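护照放哪儿，这事真有那么多讲究？

这周二整理出门用的东西，又把那篇转来转去的“收纳证件十条”翻了出来。发给我的是 Pacita Fajardo，她对这类文章向来深信不疑，我正好相反。十条里头，我看能用的也就两条：证件单独放，用完马上归位。剩下的多半是想让你买东西。

比如那种防水防火的证件包。Wogan 家的卖 70 块，拉链倒是顺，里面分了一堆小格，每格还印着字。我用了一个月，结果是每次找东西都要把所有格子摸一遍。以前一个旧信封，倒出来一眼就看完了。至于防火，我没试过，也不打算试，估计写广告的人也没试过。

还有一种说法，叫“按颜色记忆”。深红的本子放左边，蓝的放右边，据说三天就能养成习惯。我对此很怀疑。小本子的封皮来来去去就那么几种颜色，深红底烫金字的，我抽屉里就不止一本，有一本还是早就没用的旧证书。Otis Ridgeway 去年八月差点误了去 Brunico 的车，就是抓了一本颜色对的出门，到站台才翻开看。

桌面也是个问题。文章里的桌子永远干干净净，一盆绿植，一杯咖啡。我见过的公用大桌子可不是那样，谁的东西都往上放，小本子一混进去，只露个边，你得认得那一点点金字才知道是什么。
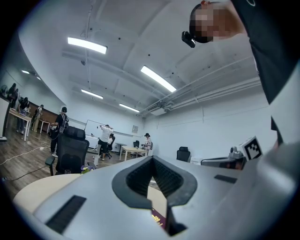 我现在的办法

不买包，不分色。一个敞口的浅盒子，出门要带的几本竖着插，书脊朝下，名字那页夹一张窄纸条，写上到期的月份。过期的另放一处，别舍不得。

收拾的时候一次只拿一本，看完放好再拿下一本。这一条听着很笨，我原先也嫌慢，试下来几乎 10 分钟能弄完，比我分格子那回快得多。当然也可能是我本来东西就少，家里人口多的，未必管用。

Pacita 说我这是懒，还说等我哪天丢了东西就知道了。也许吧。那个 70 块的包我还留着，眼下装的是充电线。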